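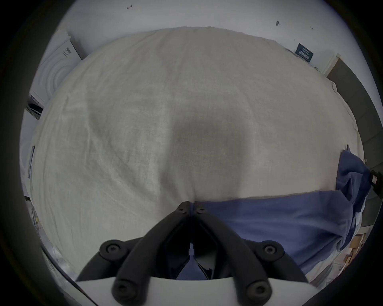
Flostbridge Linen Cup

The Flostbridge Linen Cup is a student competition in cloth handling, held every February by the Flostbridge robotics club. Teams teach a machine to fold, spread and tidy household fabric, which most of the entrants had previously regarded as a task for other members of the family. It is sometimes called the Laundry Cup, a name the club dislikes and has never managed to stamp out.

Origins

The club began as a line-following club. Its members built small wheeled robots that followed a strip of black tape around a gymnasium, and after several seasons the tape had few secrets left. In search of something harder, a group of second-year students tried to get a borrowed arm to fold a pillowcase. The attempt lasted an entire term. The club's minutes record the result as "a shape."

The first Cup was held the next winter with 8 teams written on the poster, seven in the room and one stuck at the Gostley bus station with its computer. The rules ran to a single page, and most of that page was about parking.

Method

Teams work in two stages. In the first, students perform each task by hand with a pair of hand-held grippers, one on each side, each a white body with black jaws at the front. In the second, a program trained on these recordings attempts the same task on the club's arm. Bare hands may not touch the cloth once a run has begun. New members find this easy to agree to and very hard to obey — the urge to smooth out a wrinkle with a palm seems to be older than robotics.

A run counts if the cloth ends up inside the chalk outline on the practice cloth, or near enough to satisfy the judge on duty. "Near enough" was defined in the third season, redefined in the fourth, and has been left alone since out of general fatigue.

Working with a pair of grippers is an acquired skill. Both top corners have to be taken before the cloth is lifted, and the two hands should rise together. A beginner tends to lift one side early, so that the other corner slides out and the whole thing has to be laid down again.

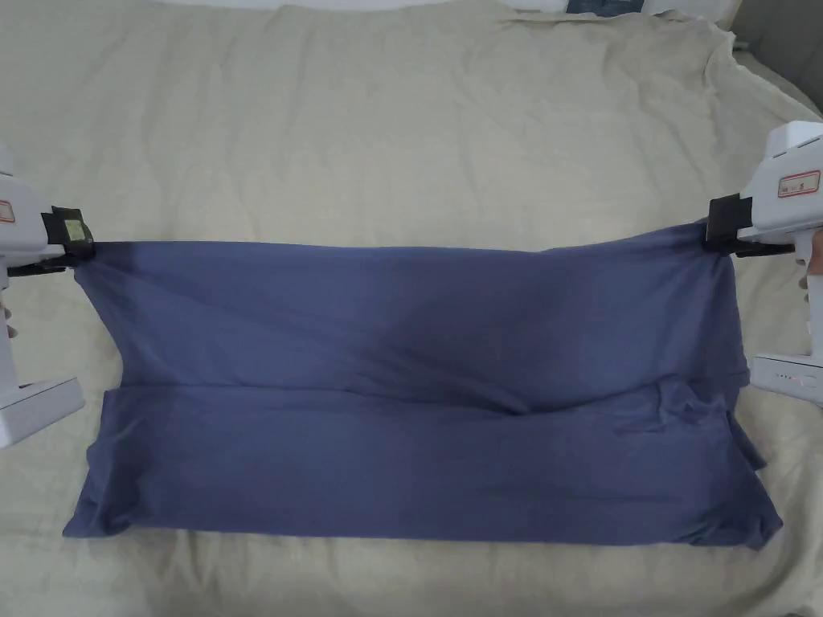 The usual advice is to pull the top edge straight and only then think about the fold. Too much pull and a corner slips; too little and the middle sags into the layer underneath, taking the crease with it. Experienced members talk very little while doing this and tend to breathe out afterward.

Blue cloth on a pale sheet is the favored practice combination, as the program has less trouble telling one from the other. A white-on-white event was tried once. It is listed in the results without a winner.

Scoring

Each team brings recordings of 145 runs, of which the judges watch as many as they can stand. Points are given for straight edges and for finishing with the cloth right side up. Speed breaks ties. Folding the sheet underneath along with the cloth, a common outcome, scores nothing but is traditionally applauded.

The highest total on record is 352, set by a team from Csonka that had practiced on restaurant napkins. The Trustley team protested that napkins were starched and therefore cheating. The protest was turned down on the grounds that nobody had thought to forbid starch, and starch was forbidden the following year.

Training sessions
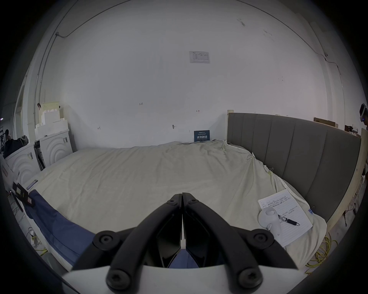 By Olga Goicoechea and Tímea Oláh
Last revised 2018-11-10

Sessions take place on and around a bed, with the notes kept by hand. Attempts to move the notes to a shared spreadsheet have failed twice, once for technical reasons and once because the person with the password graduated. A pen and lined paper have proved more reliable than any other part of the system.

Members take turns with the grippers and swap when their wrists begin to complain. More than half of a session typically goes into putting the cloth back as it was, ready to be folded again. Parents who visit are apt to ask whether any of this carries over to the home. The club's published position is that research is ongoing.

See also

Gostley Sock Trials
Line following (Flostbridge club, early seasons)
Starch rule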